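4. Resultados y discusión

4.1. Insignias, etapas y lo que realmente miden

La bibliografía sobre movimientos juveniles suele dar por buena una equivalencia que aquí preferimos poner en duda: que la insignia cosida en la camisa acredita una competencia adquirida. Los manuales de progresión lo afirman con naturalidad, y buena parte de los estudios de evaluación lo repite tomando como variable dependiente el número de insignias obtenidas. El procedimiento es cómodo. También es circular, dado que quien certifica la competencia es el mismo adulto que la ha enseñado, a menudo en la misma tarde y con el grupo esperando la merienda.

El programa Festance, implantado en los grupos de Hirkodthorpe, ofrece un caso adecuado para examinar el problema. Su etapa inicial se dirige a niños y niñas que han terminado el primer curso de primaria y se organiza en 5 áreas: hogar y barrio, herramientas y reparaciones, cocina, seguridad y vida al aire libre. Cada área se cierra con una prueba práctica que firma el monitor responsable. La muestra comprende 200 participantes, de los cuales se dispone de 1414 firmas de prueba. Revisamos todas las fichas y encontramos exactamente 40 en las que constaba un «no superado». Las demás eran aprobados, con o sin observaciones.

Una proporción tan baja de resultados negativos admite al menos dos lecturas. La primera, defendida en la documentación interna de Festance, sostiene que el niño se presenta a la prueba cuando está preparado y que, por tanto, lo esperable es que la supere. La segunda es menos amable: la prueba apenas discrimina. Nuestros datos no permiten descartar por completo la primera, aunque hay indicios que la debilitan. Las observaciones escritas son muy breves y se repiten palabra por palabra en fichas de niños distintos («bien», «participa», «con ayuda»). La fórmula «con ayuda» aparece en todas las áreas y nunca se precisa en qué consistió la ayuda ni quién la prestó. Una ficha en la que el monitor ata el nudo y el niño sujeta la cuerda sería, a efectos del registro, indistinguible de otra en la que ocurre lo contrario.

Conviene detenerse en el área de seguridad, que es la que los materiales de difusión citan con más frecuencia como argumento ante las familias. Sus requisitos son en gran medida verbales: decir a quién se llama en una emergencia, enumerar riesgos de la casa, explicar por qué no se debe cruzar por cualquier sitio. Nada impide que un niño de siete años recite correctamente la lista y no la aplique. La escala Srisuk, que utilizamos como medida externa, plantea situaciones breves en las que el participante debe hacer algo, y sus resultados guardan con las firmas una relación débil en todas las áreas salvo cocina. La excepción tiene una explicación poco misteriosa: en cocina, la prueba del programa y la tarea de la escala se parecen mucho.

Tampoco nos convence el argumento del efecto a largo plazo. Se ha sugerido que la competencia «cuaja» después, cuando el niño pasa a la rama siguiente, y que medirla al final de la etapa resulta prematuro. Es posible. Pero entonces habría que retirar de los folletos la promesa de que el niño aprenderá a reparar, a cocinar y a tomar buenas decisiones durante el curso, y sustituirla por otra bastante más modesta. Un programa no puede reclamar el efecto inmediato ante las familias y el diferido ante los evaluadores.

4.2. Comparación con una etapa sin insignias

El grupo de comparación procede del centro Ternudik, que trabaja los mismos contenidos en las mismas edades y prescinde de insignias y fichas. Los monitores llevan un cuaderno común en el que anotan lo que cada niño ha hecho, sin calificarlo. Las puntuaciones de ambos grupos en la escala Srisuk, tomadas en mayo, no difieren de forma apreciable en ninguna área. Esto no demuestra que las insignias sobren. Sí indica que el peso que se les atribuye en la documentación de Festance carece, por ahora, de respaldo empírico.

La asistencia cuenta una historia algo distinta. En Hirkodthorpe fue más regular, sobre todo en las semanas previas a la entrega de insignias, para decaer después. Los autores de la guía del programa interpretan este patrón como motivación. Nosotros nos limitamos a señalar que una asistencia que sube antes del premio y baja tras recibirlo es compatible con varias hipótesis, y no todas favorecen al premio.

Figura 1. Área de herramientas y reparaciones: material eléctrico doméstico. 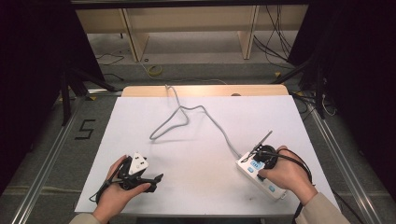 ¿Debe concluirse que las insignias son inútiles en la primera etapa?
Los datos no llegan tan lejos: muestran que la firma de una prueba informa poco sobre lo que el niño sabe hacer solo, y dejan abierta la cuestión de si la insignia cumple otras funciones, como marcar el paso del tiempo o dar a las familias algo que celebrar.

4.3. Limitaciones

La comparación entre Hirkodthorpe y Ternudik no es aleatoria. Las familias eligieron centro, y es verosímil que quienes optaron por un programa sin insignias difieran de las demás en aspectos que no hemos medido. La escala Srisuk se diseñó para niños algo mayores y varias de sus consignas tuvieron que leerse en voz alta, con lo que el evaluador pudo influir en la respuesta más de lo deseable. Las fichas, por último, se rellenaron sin saber que serían objeto de estudio. Eso las hace más creíbles como documento de la práctica habitual y menos completas como fuente; en un buen número de ellas falta la hora de la prueba, y en otras la firma es ilegible.

Queda pendiente repetir la medida con observadores ajenos al grupo y con una instrucción expresa para separar lo que hace el niño de lo que hace el adulto. Mientras tanto, recomendamos no emplear el recuento de insignias como indicador de aprendizaje en esta etapa.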